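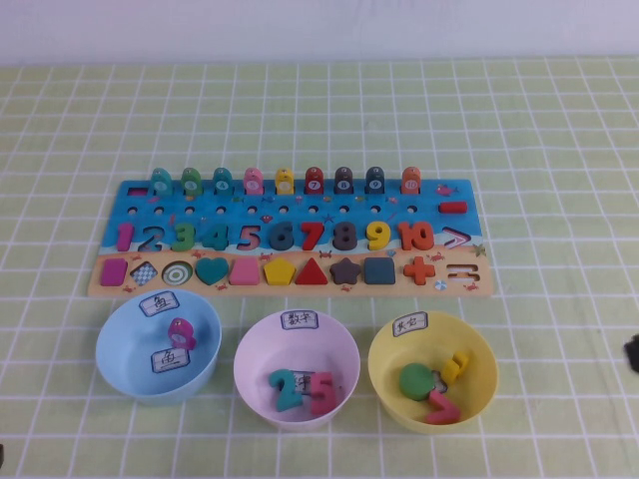
When One Company Buys Another

By Brittany Gagnon

Grown-ups on the news like to say that two companies are "joining forces." It sounds like superheroes. Most of the time, one company is buying the other, and somebody is paying for it.

Who owns a company?

Lots of companies are cut up into tiny pieces called shares. If you own a share, you own a little bit of the company, and you are called a shareholder.

Let's say a scooter company called Flendetti has 1000 shares. Kourosh Vahidi owns 200 of them. That means he owns one fifth of Flendetti. Other people own the rest.

What is a share worth?

A share is worth what someone will pay for it today. Flendetti shares sell for $5. Then a bigger company, Zurex, says it will pay $12 for every one. Wow! Should everybody cheer?

The people selling might. But the money comes from Zurex, and Zurex has shareholders too. They should be asking why their company wants to pay more than double.

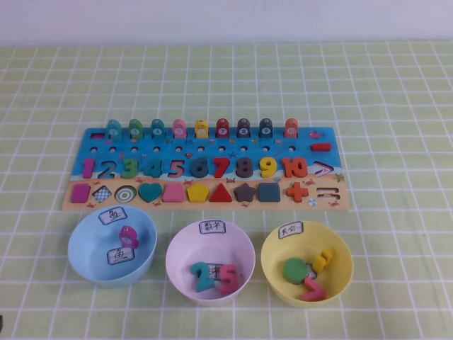 Nine fish pegs along the top of a puzzle board, with three bowls in front.

What does the boss say?

The boss of Zurex will probably put on a big show. There may be music, and a new scooter on a stage with lights all over it. The boss will say the two companies will be "stronger together."

Maybe they will. I would still want to know a few things. Does that scooter work, or is it only a model? Does the boss own Flendetti shares too? If so, the boss gets paid when the deal goes through, even if it's a bad deal for everyone else at Zurex.

Who gets to decide?

In many big deals, shareholders vote. Usually each share counts as one vote, so Kourosh gets 200 votes at Flendetti and a person with one share gets one. You can decide for yourself if that seems fair.

What happens next?

The boss may promise that by September there will be more scooters, more jobs and more money. Write the promises down on a piece of paper. When September comes, take it out and check.

Words to know

Share: a small piece of a company
Shareholder: a person who owns shares
Takeover: when one company buys control of another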